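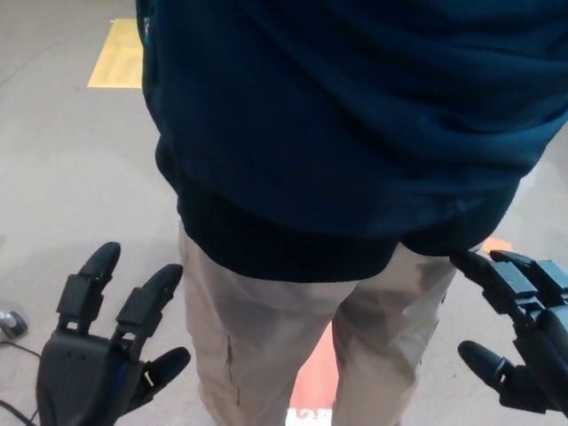
Dark blue jacket and khaki pants, seen from behind.

Search the guide: type a word and press Enter

Section 2: Setting up your offline backup

Okay, so this is the part of the guide I care about most, and it's the part people skip! I set up Nunell Backup for a small office (Halley, 70 desktops and one very tired file server), and everything below is how I'd do it again. Section 1 got the program installed. If you haven't done that yet, go back and do it now, I'll wait.

You'll need two external drives, a label for each one, and an admin login. Mine are labeled A and B. Houshang Shojaei, who wrote the first version of this guide, used the names of his cats, and that worked fine too until he had to explain it to somebody over the phone.

Before you plug anything in

1. Run a full malware scan on the machine you're backing up. Wait for it to finish. Yes, the whole thing.
2. Turn off any sync program you have running (I use Mamura, so I right-click its icon and pick Pause).
3. Check that you have enough room. Nunell shows the size of your files under Tools > Estimate. My first estimate came back at 2,605 gigabytes, most of it old video, and I had to go buy a bigger drive.

CAUTION: If the scan finds something, stop. Don't connect a backup drive to that computer for any reason. Ransomware can lock every file on a drive it can reach, and your backup drive counts. Jump to Section 5, "Cleaning up."

Making the first backup

4. Plug in drive A and open Nunell.
5. Click New Job, then pick Offline Copy. (There's a Mirror option right next to it. Leave that one alone! Mirror copies your deletions and your damage too.)
6. Check the folders you want. I pick Documents, Accounts and the shared folder, and I leave Downloads out.
7. Under Versions, change the number from 5 to 100. It takes more space, but I once needed a spreadsheet from way back in April and was very glad I'd done it.
8. Turn on Encrypt and type a passphrase. Write it on paper and put the paper somewhere that isn't your desk.
9. Click Start and go do something else. A first copy can easily run overnight.

CAUTION: There's no reset for the passphrase. If you lose it, the backup is gone for good, and support can't open it for you.

10. When the bar turns green, click Eject, wait for the message, and unplug the drive.
11. Do the whole thing again with drive B.

Note: Keep one drive in a different building. I swap mine at 4:30 in the afternoon before I head home, so A comes with me and B stays in the cabinet, and then the other way around next time.

Testing it

12. Plug the drive into a second computer that you've also scanned.
13. Choose Restore > Pick Files and grab a few from different folders.
14. Restore them to a new folder called Test, then open each one. Seeing the file name in the list isn't enough, you want to see the contents.

Note: Catinca Sârbu wrote in to ask if the restore works with the older Ruggiero drive docks. Mine does, but only through the port on the back. The front one kept dropping out at 70 percent and I gave up on it.

If step 14 gives you "Catalog not found," close Nunell, reconnect the drive, and choose Tools > Rebuild Catalog. Mine took long enough for lunch.

Next: Section 3, Setting reminders and swap dates

Get new guide sections by email. Enter your address and click Sign Up. You can unsubscribe at any time.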